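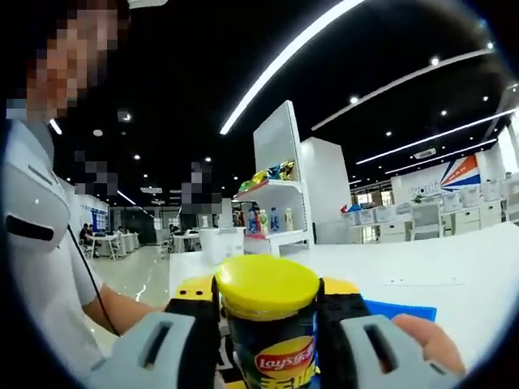
4. Recording your first grasps with the Woltach hand gripper

Before you start, complete section 3 (charging and pairing). The status light on the gripper must be steady, not blinking.

4.1 Prepare the table

1. Clear a part of the table that is wide enough for both of your arms.
2. Put the practice object on the table, standing upright. For the first session we recommend a light object with straight sides, such as a can of potato chips with its lid closed.
3. Put the start mat flat beside the object. Every recording begins and ends with the gripper over this mat.

Note: Other people may walk or work in the same room during recording. They should not reach over the table.

4.2 Make a grasp

1. Hold the gripper by the handle. Let the cable hang free in front of you, and check that it does not go between the fingers.
2. Press the record button one time. Wait for the short tone.
3. Move to the object with the fingers open. The two black pads should be at the same height.
4. Squeeze the trigger slowly until both pads touch the sides of the object. Stop when the object is held firmly.
5. Lift the object, hold it for 3 seconds and put it down again.
6. Open the fingers, return to the mat and press the record button one time.

CAUTION: Do not put your free hand between the fingers when the gripper is on. The spring can close them quickly.

CAUTION: Do not use glass or open drinks as a practice object.

Note: With thin cardboard objects, set the force dial to 2. A higher setting can press the sides in.

4.3 Check the recording

1. Open Gritham on your computer and choose "Last session."
2. Play each grasp. The object must stay visible from the first touch until it is put down.
3. Delete the grasps where the object slipped or your sleeve covered the lens.
4. Save at least 7 good grasps. With fewer than this, the calibration in section 5 will not start.

If the finger position in Gritham does not change when you squeeze the trigger, disconnect the cable, connect it again and repeat step 1 of section 4.2.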